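Ostodar Child's Backpack: Gallery

Page updated 5th June. The Ostodar is the small size in the Prekberg school range, rated at 6 liters. Fabric and webbing are orange, edging is green. Select a view for the full-size file.

View 1. Back panel and carry
Two vertical shoulder straps with contrast edging, carry handle at the top. Webbing ends and buckles hang at the lower corners. Gray plush shark-like toy at the side.

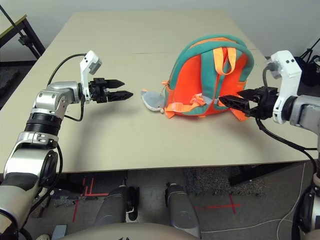 View 2. Strap and buckle
Orange webbing passes through a white plastic buckle. The free end of the strap hangs down to the tabletop and has a fine ribbed weave. Green edging follows a U-shaped line around the panel. Replacement buckles are listed under part 61 and fit all Prekberg bags made after March.

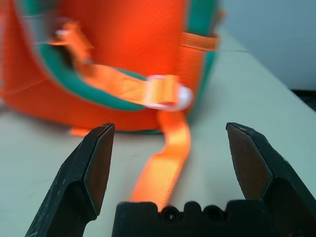 Can the backpack go in the washing machine?
Hand washing only, in cool water with mild soap. Empty the pockets, close the buckles and hang the bag by its carry handle until dry. Keep it off radiators.

Spare parts and size charts: see the Prekberg parts page.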